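Pritier Back-to-Business Hygiene Station
Free-standing, for shops, schools and waiting rooms 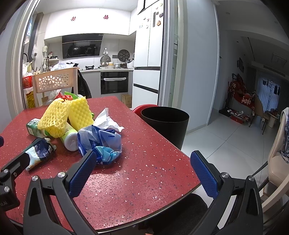 Bermúdez, 3rd June

If you are getting ready to open your doors again, you will know how long the list gets, and hand washing is usually somewhere near the top of it. We made the Pritier station for places that don't have a sink near the entrance and can't wait for a plumber. It stands by itself, it takes up very little floor, and people seem to understand it without being told (we did include a small sign anyway!).

The tank holds enough sanitizer for 2,000 presses of the foot pedal, so a busy front desk can get through a good stretch of days before anyone has to think about refilling. When the time comes, the front panel opens with the key supplied and the old pouch lifts straight out. Flosen gel and Dudeveo foam pouches both fit, and each one gives 800 presses if you would like to top up with the smaller size.

We get asked a lot about small children. The standard nozzle is a bit high for them, so there is a lower bracket you can order along with the station, and it goes on with the same bolts.

In the box: station, base plate, drip tray, 2 keys, sign and fixing bolts. Pouches are sold separately.

Stations ordered before January came with the older drip tray. The new tray fits those too, and we're happy to send you one if you write to us with your order number.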